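Gripper comparison, second progress note
To: Marijke Hermans, Tamness
From: Thanasis Vrettos, for the bench team at Dudow

Dear Marijke,

Thank you for your patience while we got the two-arm bench into a state we were happy to measure on. The black cloth took longer than I would like to admit, but Quang Hoàng was right to insist on it, and the reflections that spoiled so many of the February recordings are no longer a worry. Both arms can now reach the middle of the table from their own side, which was the main thing you asked for in your last letter. 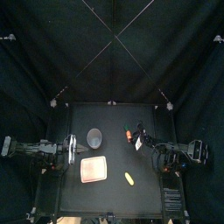
We have completed 49 trials with the Fesano fingers, split between a cup, a shallow tray and the toy vegetables. Ngan-ling Kong has scored them all by hand -- a slow job, and she did it with great care. Three of the trials had to be thrown out when the controller on the left arm dropped its connection. I have written to Hoekstra about the cable they supplied, and a replacement is on its way.

Our early feeling, and please take it as no more than that, is that the open triangular fingers are kinder to the round toys than we had feared. The carrot likes to roll if the approach is even a little off center. The corn gives the fingers more to hold on to, and Ngan-ling has started using it as the warm-up object each morning. The tray is still the hard one. It sits so low that we have to come in at the rim from a steep angle, and Quang wants to try a slower closing speed before we blame the fingers for it.
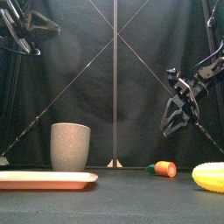
The second finger set will go on in March, once Teun Willems has finished the new mounting plates, and we plan to give it four weeks on the same objects so the numbers can sit side by side. We are within budget, apart from the extra camera we talked about on the phone. I would be grateful for a yes or no on that, as the supplier is holding one for us.

You are very welcome to come and see it all running. Mornings are best, before the room gets busy, and there is always coffee.

Warm regards,
Thanasis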